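Continuity

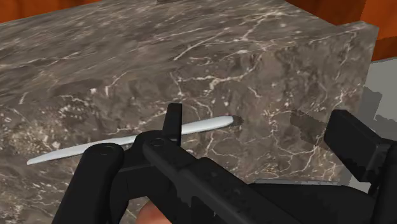 The renewal for the lead actor arrived from the legal department at Broltport Television on April 24, 2019, as an attachment of 6 pages, and the continuity editor of Fellell Bay read it before anyone in the story office did. Her job was to maintain the record. The record held every marriage, burial, adoption and loss of memory since the first episode, and it stated that the lead actor's character, the elder Karagiannis son, had died in a boathouse fire in August. The episode was recorded, edited and scheduled. His tomb was already designed: a block of marble, grey-brown, with one cream vein that forked on the upper surface and thin branches running off it. She had entered it in the record as item 2523, under Interiors, Family, Permanent.

The contract ran for four years. It guaranteed a minimum number of appearances per quarter and excluded, in clause nine, appearances as a portrait, a voice or a ghost. The clause had been added by the actor's agent after an earlier case on the same programme, in which a performer had been paid for eleven months as a framed photograph on a piano.

She wrote a memo. It set out the available methods of return in order of cost. A twin was cheapest, but the record showed a single birth, with a midwife present who had later testified about it in court. A false identification of the body required a dentist, and the town's dentist was in prison for the poisoning. Surgery after a burn was possible if the actor would accept bandages until the autumn. A dream was permitted under the programme's own rules once in ten years, and the allowance had been used on the vineyard.

The story office replied in the afternoon. They preferred the surgery. They asked whether the clinic in Nurkeo still existed.

She checked. The clinic had appeared in 403 scenes and had been destroyed in two of them. After the first it was rebuilt with money from the family trust. After the second, a gas explosion, there was no entry. No character had mentioned it again. The set had been taken apart and its doors now belonged to the police station.

An absence of entry could be read in either direction. Her predecessor had left a note on the matter, typed, at the front of the oldest binder. It said that a place not mentioned was to be treated as standing. The same note said that a person not mentioned for two years was to be treated as abroad.

She entered the clinic as standing. She entered a surgeon, with no past and one daughter. She moved the elder son from Deceased to Missing, which altered the status of his widow, who had remarried in the spring, and of the second husband, who had inherited the cannery through her. The correction ran to almost a full page. The child of the second marriage was now a matter for the writers.

The tomb took longer. It could not be removed, as the funeral was to be broadcast as recorded, with six minutes of the family standing beside the block. Something had to be inside it. She looked through the list of men treated as abroad and found a chauffeur who had driven the father to the airport and had not spoken since. His height was given in a scene about a borrowed coat. It matched.

She typed his name against item 2523 and changed his status. In the column for next of kin she found a brother, last seen leaving for Nurkeo to study medicine. She went back to the entry for the surgeon and filled in the past.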